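Sobre a Clatska

Tempo de leitura: 3 min

A Clatska é um site em português com perfis de criadores de conteúdo: gente que faz vídeos, transmissões em direto, podcasts e música publicada por conta própria. Cada perfil reúne o essencial numa só página, com idade, país, percurso, canais ativos e trabalhos mais conhecidos.

O projeto começou como uma secção da Gelero, uma revista digital de entretenimento. Os perfis eram publicados no fim das entrevistas, em caixas de poucas linhas, e recebiam mais visitas do que os textos que acompanhavam. Em abril passaram para um site próprio, com o nome atual. Temos hoje 2.971 perfis publicados, dos quais 1.099 são de criadores de língua portuguesa.

O que publicamos

Os perfis seguem todos a mesma estrutura. Primeiro a ficha, depois um texto corrido sobre o início da carreira, os formatos que a pessoa experimentou e as colaborações com outros canais. No fim fica a lista de fontes. Quando a data de nascimento não foi confirmada pelo próprio ou por uma fonte publicada, o campo aparece em branco.

Não publicamos estimativas de fortuna. Também não escrevemos sobre relações amorosas, a menos que a pessoa tenha falado do assunto em público, e nesse caso indicamos onde. Moradas, escolas frequentadas por menores e nomes de familiares que não têm atividade pública ficam fora do site.
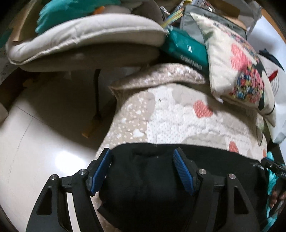 Tecido preto sobre uma manta acolchoada bege.

Além dos perfis, mantemos duas rubricas. A Cumineo é uma agenda de estreias e encontros com o público, atualizada todas as semanas. A Yorath é um arquivo de canais que deixaram de publicar, com a data do último vídeo conhecido e, quando existe, a explicação dada pelo autor.

Como trabalhamos

A redação tem nove pessoas, quase todas a trabalhar à distância. Cada perfil é escrito por um redator e revisto por outro antes de ser publicado. Os números de seguidores são arredondados e levam o mês da consulta. Perfis sem alterações há mais de dois anos voltam à fila de revisão.

Não aceitamos pagamento para criar, alterar ou destacar um perfil. O site vive de publicidade, que está identificada como tal e é vendida por uma equipa separada da redação.

Correções

Se encontrou um erro, use o formulário de correções que está no fim de cada perfil e junte uma ligação para a fonte. As alterações de conteúdo ficam registadas numa nota com o mês em que foram feitas. As gralhas são corrigidas sem nota.

Os próprios criadores podem pedir a revisão do seu perfil pelo mesmo formulário, desde que escrevam a partir do endereço de contacto indicado no canal. Os pedidos de remoção de dados de menores passam à frente dos restantes.

Para sugerir um nome que ainda não temos, basta enviar a ligação para o canal principal.

2 comentários
9 partilhas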